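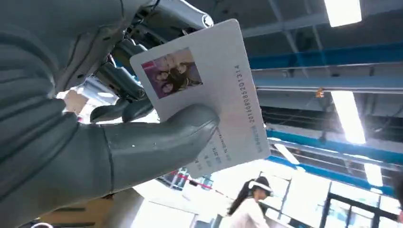
Holding the card.

Posting a card from Erton to Mititz - how long, and will it bend?

Zodwa Shabalala
Posted in Post and Parcels

My aunt has moved to Mititz and turns 60 at the end of June. I want to send her a proper card, one of the thick ones, plus a few printed photographs of the family. I have not posted anything abroad for years and I am out of practice.

The things I would like to know are how early I should send it, whether I need a card-backed envelope, and whether it is worth paying for tracking. The post office counter in Erton has gone and the nearest one is now in Endine, which is a bus ride each way, so I would prefer to get it right in one trip. I also don't know if photographs count as goods and need a customs form. The last card I sent her got there with a crease right down the middle and she was too polite to mention it until I asked.

I have put the whole lot on the kitchen scales and it comes to 30 grams without an envelope.

Chantelle Mkhize
Marked as helpful

I send cards to Mititz several times a year, so this is from experience.

Allow three weeks. Most of mine get there in under two, but there is a sorting centre at Luik where things sit for days if there is a public holiday. If it turns up early she can put it on the shelf until the day.

Get the card-backed envelope. An ordinary one goes through the rollers in the sorting machine and a thick card will either crease or split the envelope along the side. Put the photographs inside the card, face to face, with a sheet of plain paper between them so they don't stick together in warm weather. Don't use paper clips. Don't seal it with wax either, it comes off in the machine.

Weigh it again once it is in the envelope. The stiff ones are heavier than you would think and can push you into the next price band. Also check the thickness. The limit for a large letter on my route is 5 mm at the fattest point, and the counter has a plastic slot they push it through. If it sticks, you pay the small parcel rate.

Family photographs of no value have always gone as correspondence for me, with no form. If you add anything else, even a fridge magnet or a packet of seeds, it becomes goods and you have to fill in the label.

On tracking, I only pay for it when there is money or a voucher inside. For a card I would just get the free proof of posting and keep the slip. Write your own address on the back, small, top left corner. One of mine came back to me after four months because I had left off the flat number, and without a return address I would never have known.

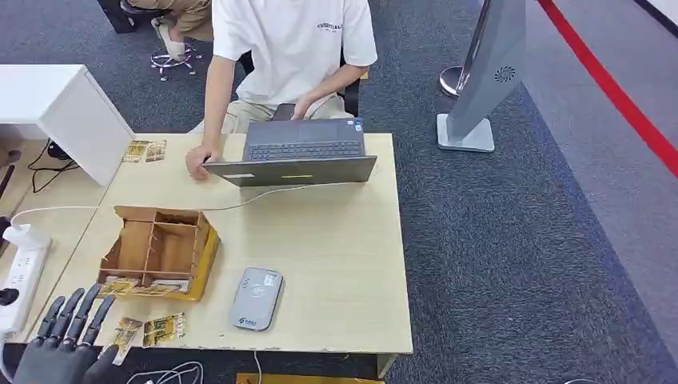
Laptop and phone on the go at the desk.

If you want to save time at the counter, you can buy the postage online and print it at home. Measure and weigh first, then fill in the address exactly as it appears on her last letter to you, with the postcode before the town. Print it at full size. If the printer shrinks it to fit the page the code won't scan.

Marthinus Nel

Just use one of the websites that prints the card over there and posts it locally. Cheaper and it arrives in two days. Can't see why anyone bothers with stamps now.

Zodwa Shabalala

Thanks Marthinus but I already have the card, and she likes handwriting. Chantelle, that is very useful. I had not thought about thickness. I measured it with a ruler and it is almost at the limit, so I am going to take out two of the photographs and send those at Christmas.

Mbali Mthembu

Agree with most of what Chantelle says. I would add that you should write the country in capitals on the last line, in English, and the rest of the address the way they write it locally. Ballpoint is better than gel pen, which runs if the envelope gets damp.

Endine closes for lunch, by the way. I got there at ten past one and had to wait until two.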